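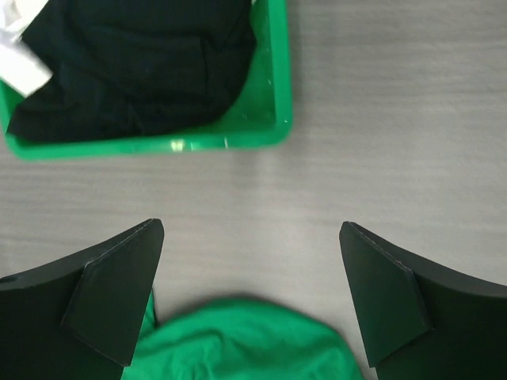

Pleveo memorial page kit – review after one real use

Had to put together a memorial page for my aunt in four days, with a job and two kids, so take this as a review from somebody who was tired. Used the Pleveo kit. You get the online page, a guest book, a template for the written notice, and a printed order of service you can edit and send to any copy shop. There's also a box version with card stock and a register book. I got the box.

Setup. Quick. Name, dates, photo, place of service, done. Took me 18 minutes with a cup of coffee and one phone call in the middle. The page looked fine on my phone and fine on my mother's old tablet, and that was the real test.

The notice template. Mixed. It walks you through in order – parents, schooling, marriage, work, survivors, preceded in death by, service details, where to send memorials. Good for people who freeze up at a blank page (me). But it has fixed ideas about families. Only one line for a spouse, and my aunt was married twice and got along with both of them. I had to type the second one into "other relatives" and then move it by hand in the print version. Stepchildren go at the bottom whether you like it or not.

Character limit is 2000 on the free text part. Sounds like plenty. It isn't, once you have the grandkids in and the church and the thirty-odd years at the feed store. I cut the bowling league and got a text about it from a cousin.

Guest book is the best part. People who couldn't travel left long messages, some with old pictures. You approve each one before it shows, you can turn that off. I left it on, we have one uncle.

Printing. The box has card stock for 600 programs?? Way too much for us, we used maybe a sixth. Smaller box would be nice. Paper is decent, heavier than what I got from Madum for my dad's service, and the ink didn't rub off on anybody's gloves. The fold line is pre-scored but slightly off center, so the back cover sticks out a hair. I noticed. I doubt anyone else was looking at that.

Register book – cheap binding. Two pages were loose by the end of visitation. Bought a better one from Saludo afterwards and copied the names over by hand one evening, wich was sort of nice to do really.

Support. Wrote them at 11 at night becuase the service time was showing an hour off (time zone setting, it's hidden under Account and not under Service where any normal person would look). Got an answer before breakfast, a polite one. Fixed.

Compared to the others – Madum is cheaper but puts flower ads next to the obituary and I can't stand that. Drorkley is prettier, but you pay every year to keep the page up, and I don't want a renewal reminder with my aunt's name on it. Pleveo is one payment and they say the page stays.

One more thing, download the guest book as soon as it slows down. The button's at the bottom of the page, small gray text. Comes out as a plain PDF, photos included.

Would use it again. Get the online part only, skip the box, and buy your own register book.

Four stars out of five.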